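How many folding demos before I change the garment?
Posted in Teaching by Hand, Hirkport Makers Help

I'm doing cloth folding with a hand-held gripper, on the bed, and I've got 60 demos of one dark gray piece. Do I keep going or swap it out?

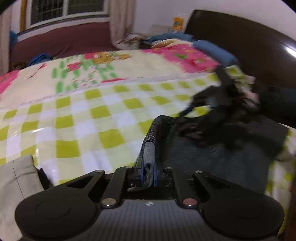
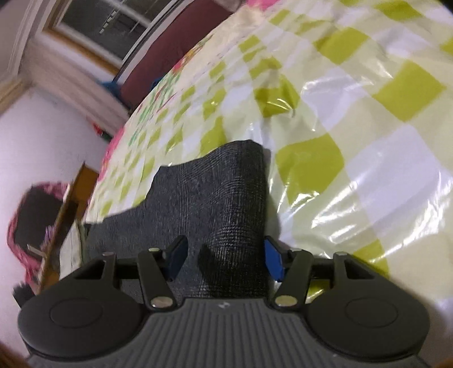

Same checkered cover under the cloth in both.

When should I switch to a different garment?

Switch once your last few folds all look alike to you, then come back to the first piece later so it stays in the mix.

nusmont_1301
I'd go to about 200 on one garment, but I'm slow and my early ones were junk (I kept letting go too soon!). Toss the ones where you fumbled the pinch and started over.

Lawal
Change the cover too! I trained on one bedspread all February and my arm got lost on a plain sheet.

anado
what they said. also do 3 speeds, slow ones helped me most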